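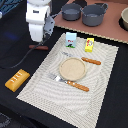 How does a robot learn to set out breakfast?

It learns from people who show it the job many times. A person steers the robot's arm through each step, and a computer saves every move. Later, the computer uses those saved moves to work out what the arm should do when no person is steering.

The Breakfast Table Project

At the Brokska after-school robotics club, students in grades five through eight are teaching a robot arm to work at a small breakfast table. The project started in March. The club meets every Monday at the Ackah Learning Center, and the students work in teams of 3.

Their coach is Kwaku Gbeho. He used to repair elevators, and he still likes machines that go up and down.

The table has things on it that you might find in a play kitchen. There is a round beige plate on a white woven placemat. There is a small milk carton with green grass printed along the bottom, and a bright yellow box next to it. A knife with a wooden handle lies by the plate. Two gray pots sit on a raised board at the back.

What are the parts of a robot arm?

A robot arm has stiff pieces and joints, a lot like yours. Your arm bends at the shoulder, elbow, and wrist. A robot arm has joints too, and each joint has a motor inside that turns it.

At the end of the arm is the gripper. The gripper is the robot's hand. Many grippers have only two fingers, which open and close like tongs. Tongs can do a lot of jobs. Try picking up a crayon, a sock, and a cup using just your thumb and one finger, and you will see which ones are hard.

Wires carry power and messages to the motors and the gripper. When a wire runs outside the arm, the students have to watch that it doesn't get caught on something when the arm turns.

How do you show a robot what to do?

One student is the driver. The driver uses a hand controller, and the arm follows. If the driver moves the controller left, the arm goes left. If the driver squeezes the trigger, the gripper closes.

One student is the caller. The caller reads the job out loud from a card. A card might say "Put the milk next to the plate" or "Move the yellow box to the board."

The last student is the logger. The logger starts and stops the recording and types in whether the job got done. Everybody trades places after a while so each person gets to drive.

One turn at a job, from start to stop, is called a demonstration. The club's first goal was 700 demonstrations. They passed it before spring break and set a new goal of 900.

Why does it take so many?

Think about how you learned to pour milk. Somebody showed you, and then you tried it. The next day the glass was in another spot, or the carton was almost empty, and you could still do it. Your brain is very good at making small changes.

A computer needs more help. If the plate is in the same place in every demonstration, the computer may learn to reach for that place and no other. Move the plate over a little and the gripper closes on air.

So the students change things between turns. They slide the plate. They turn the knife so it points another way. They switch the milk and the yellow box. Some days they put the pots at the other end of the board. Then they do the same job again.

The students also learned to drive slowly. Fast, jerky moves get saved along with everything else, and then the arm copies the jerks.

What is the hardest job?

Most of the club says flat things. A milk carton stands up, so the gripper can come down with one finger on each side. A plate lies against the table and has a low rim. The driver has to bring the gripper down at the edge, get one finger under the rim, and lift without tipping. A knife is also hard because the handle is thin.

The youngest team spent one whole meeting on the plate. They wrote down 55 tries that day. They found that it worked better to come in from the side than from straight above, and they put that in the club notebook for the other teams.

Does the robot know what breakfast is?

It doesn't. The computer gets pictures from a camera, and it has numbers that tell it how each joint is bent. It looks for patterns that match the demonstrations. It does not get hungry, and it does not know that milk is for drinking.

This is why words matter on the cards. "Clean up" could mean a lot of different things. "Put the yellow box on the board" means one thing. Writing good cards is part of the project, and some students like it better than driving.

What happens next?

In the last part of the project, the students put down the controller and let the arm try by itself. They pick a card, set up the table, and watch. One person always stays at the stop button. The rule is that hands stay off the table while the arm is on.

After each try, the team talks about what to change. They may need more demonstrations of one job, or a clearer card.

Words to know

Gripper: the part of a robot arm that grabs things.

Joint: a place where the arm bends or turns.

Motor: a machine that makes a part move.

Demonstration: one saved turn of a person showing the robot a job.

Try it at home

Ask a partner to close their eyes and be the robot. Put a plastic cup and a spoon on the table. Using only words, get your robot to put the spoon in the cup. Your robot may do only what you say. Then move the cup and try again with the same words.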